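I went to see the meteorites at the Pryor museum last month, mostly because Érica Macedo had mentioned them in three separate emails. The show is called "Older Than Dirt" and it runs through January. Tickets are $17, which I think is steep for a county museum that used to let you in for a couple of dollars in a jar.

I'll be fair. The rocks are good. There's a slice of pallasite lit from behind, with the green crystals glowing like cheap candy, and I stood in front of it longer than I meant to. The iron ones are less pretty and I liked them more. You're allowed to touch one of them. It's colder and heavier-looking than you expect, and the top has been rubbed shiny by other people's hands.

My trouble is with everything hung on the walls next to them. The big panel by the entrance says the collection holds 92 pieces "from across the solar system." Across it? Nearly every meteorite anyone has ever picked up comes from the asteroid belt, with a few from the Moon and Mars. I read every label in the place and found one lunar fragment, the size of a lentil, and nothing marked as Martian. 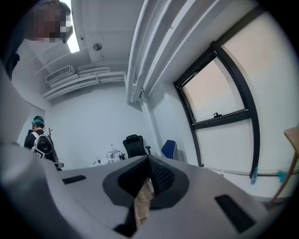 So is it worth the drive if you already know a little about meteorites?

Go for the pallasite and the touching stone, skip the audio guide, and plan on an hour at most.

The audio guide is an extra $3 and was made by a company called Dekano. It has a man whispering over synthesizer music. At stop 6 he tells you that the stone in front of you "may hold the secret of life itself." The label on the same stone says it is an ordinary chondrite. I played that stop twice to make sure I hadn't misheard.

Then there's the impact simulator, where you pick a rock size and watch it hit a map of your state. Kids were lined up for it. I tried the 200-meter setting and got a nice orange circle, but it never asks how fast the thing is going or what it's made of, and those matter a great deal. I asked at the desk where the numbers came from and was given a brochure for the gift shop.

Assunta Martinelli, who gave the evening talk, was the best part by a mile. She spent most of it on slag and magnetite, the stuff people bring in hoping it's from space, and she said "we don't know" more often than all the wall panels put together. I'd have paid the $17 for her alone. She's giving the talk again before the show closes, at 7 p.m., and the chairs are terrible, so bring a cushion.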